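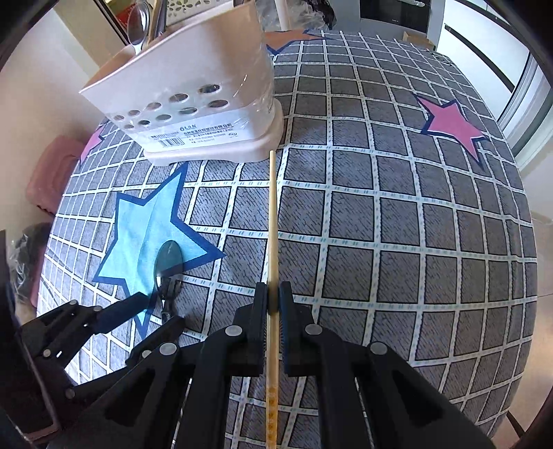
*A chopstick, a spoon and the white utensil holder on the gray checked cloth.*

# Wooden Utensils: How to Keep Them Smooth, Clean and Smelling Like Nothing

I love wooden kitchen tools. Spoons, spatulas, salad forks, the long cooking chopsticks, the flat paddle I use for rice — all of them! They're quiet in the pan, they don't scratch, and a decent one will outlive three sets of plastic if you treat it halfway right. I've been refinishing old ones every July for years now, and these are the tips I keep passing along.

## Washing

Wash wood by hand, soon after you use it. Hot water, a small drop of dish soap, a soft sponge, a quick rinse and you're done. Don't leave it standing in the sink while you eat (I still catch myself doing this with the soup spoon, and the handle tells on me every time).

The dishwasher is the big one. The long heat and the soaking raise the grain, and after that the surface feels furry no matter what you do. If you've got a spoon that already went through, don't toss it yet. Skip ahead to the sanding part.

For garlic and onion smells, rub the wood with half a lemon and a good pinch of coarse salt, let it sit for 5 minutes, then rinse. Baking soda paste works too, and it's better on curry stains. Neither one gets beet juice out of pale wood. I've made my peace with pink.

## Drying

Towel it off first, then let the air do the rest. Stand tools handle down if you can, so the business end gets the most air, and leave some space between them. A crammed crock by the stove is where that musty smell comes from!

Check the bottom of whatever you keep them in. I lift everything out once a week and wipe the inside with vinegar and water, half and half. If your holder has no drain holes, fold up a paper towel and put it in the bottom, and change it when it feels damp.

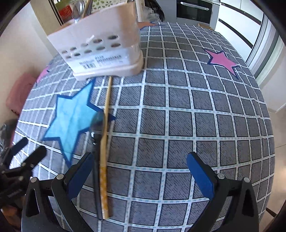 Chopsticks want a little more attention than spoons because they're so thin. They bend if they dry leaning against something, and the tips wear down before the rest does. Lay them flat on a dish towel overnight and roll them over once before bed. I also pay attention to where any pattern sits: on a pale one like this, with the light patterned section down at one end, I keep sandpaper and lemon well away from that end and only work on the plain wood. Metal spoons can go back in the caddy as soon as you've run a towel over them, so do those first and clear some room.

## Sanding the fuzzy ones

This is my favorite part, and it takes almost no time at all.

1. Wet the wood, shake it off, and let it dry completely. The loose fibers will stand up.
2. Sand along the grain with 100 grit if it's really rough. Start at 220 if it's only a bit fuzzy.
3. Wipe off the dust with a damp cloth and let it dry again.
4. Go over it lightly with 320 until it feels like the inside of your wrist.

Wrap the paper around a wine cork for the bowl of a spoon — it fits the curve beautifully. For chopsticks, fold a small piece of paper in half, pinch it around the stick and pull toward you, turning as you go.

## Oiling

Use food-grade mineral oil, or a mix of mineral oil and beeswax if you like a softer finish. Olive oil and other cooking oils go sticky and then sour, so keep those for the salad. Anyone with a nut allergy in the house should skip walnut oil too.

My board cream is 16 ounces of mineral oil to 3 ounces of beeswax, melted together in a jar set in a pan of barely simmering water. It fills several small jars, and they make great gifts! Rub it on with your fingers, leave it overnight, and buff off the extra in the morning with an old T-shirt. New wood will drink up two or three coats.

I do mine whenever they start looking chalky. In winter, with the heat running, that comes around pretty quickly.

## When to let one go

A dark stain is fine. A deep crack isn't, especially near the bowl, and neither is a soft spot you can dent with a fingernail. Retired spoons make terrific paint stirrers and plant markers. I've got one in the basil right now with the name burned into the handle, and the one in the mint has been out there through two winters.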